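Reading time: 4 minutes

Friday, September 8, 2023
By Mingxuan Liang

Most people who ask about renting a robot arm want to know the same thing first: can it clear up after lunch? Flarmont has been selling a service built around that question since June. It is called Poltesex, and it covers the arm, the software that runs it, and a technician who comes out to set it up. The price is $3,714 for a three-month term, plus $205 for each visit after the first.

I spent two days with it. The aim was to find out what a small business would get for that money, and how much of the work would still fall to the staff.

The service is sold to places that handle a lot of light plastic tableware, such as day care centers, school kitchens and party rental companies. These items sound easy to handle. They weigh almost nothing, though, so they slide when touched, and they come in shapes that a simple two-finger gripper has to approach in different ways. A cup can be taken by the rim or around the body. A bowl is usually too wide for that and has to be held by its edge.
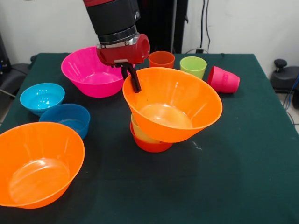
Bowls gave me the most to think about. Gripped at the rim, a bowl hangs at whatever angle its weight gives it, and the arm has to allow for that when it puts the bowl down. The software, which Flarmont licenses from a smaller company named Urnamix, has a setting called "soft place" for this. It lowers the item slowly and opens the fingers in two steps. I would leave it on all the time. It makes each move a little longer, but the faster setting dropped things often enough to be annoying.

Stacking is a separate task in the menu. You choose the kind of item, choose where the stack should go, and press start. The tablet app is clear and the buttons are large. What I missed was a way to change the order once a job had begun. If you want the cups done before the bowls, you have to say so at the start or cancel and begin again.

Li-hua Fung, who manages customer setup at Flarmont, told me that most buyers overestimate how much the arm can reach. "They picture it working a whole counter," she said. "We ask them to pick one table and keep to it. After a month they can tell us if they want more."

That is fair advice. The technician sets a work zone during the first visit, and the arm will not leave it. Moving the zone means a new visit and another $205. The plan includes one free change, but only in the first 40 days. 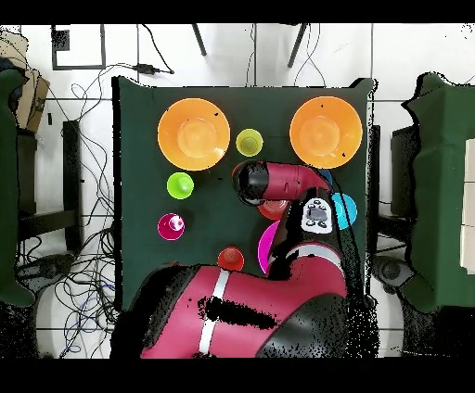 The cloth matters more than I expected. Flarmont supplies a plain one and asks customers to use it, as a single dark color helps the system pick out bright items. I tried a checked tablecloth from home and the app put up a warning before the first move. Clear plastic and plain glass are off the list entirely, and so is anything with food in it. Plates have to be scraped first. Fung said wet items are allowed, but the manual advises drying them.

Plates are the weak spot in general. A plate lying flat gives the fingers very little to get hold of, and the manual suggests leaving room around each one. There is an add-on fingertip set, sold under the name Fang, with a thin lip that slips under a rim. It costs $359. I think it should be part of the basic package, and anyone who plans to handle plates should add it to the price from the start.

Support was good. I called twice, once with a login problem and once about the stop button, and got a person both times. The contract is short and easy to read. Read the part on renewal, though – the term renews on its own unless you cancel in writing two weeks ahead.

A day care center with one busy table and the same cups every day could make good use of Poltesex. A kitchen with mixed dishes will spend too much staff time sorting before the arm can start. Flarmont offers a half-day trial at the customer's own site, and I would take it before signing.

Contact the editors | © 2023 All rights reserved | Back to top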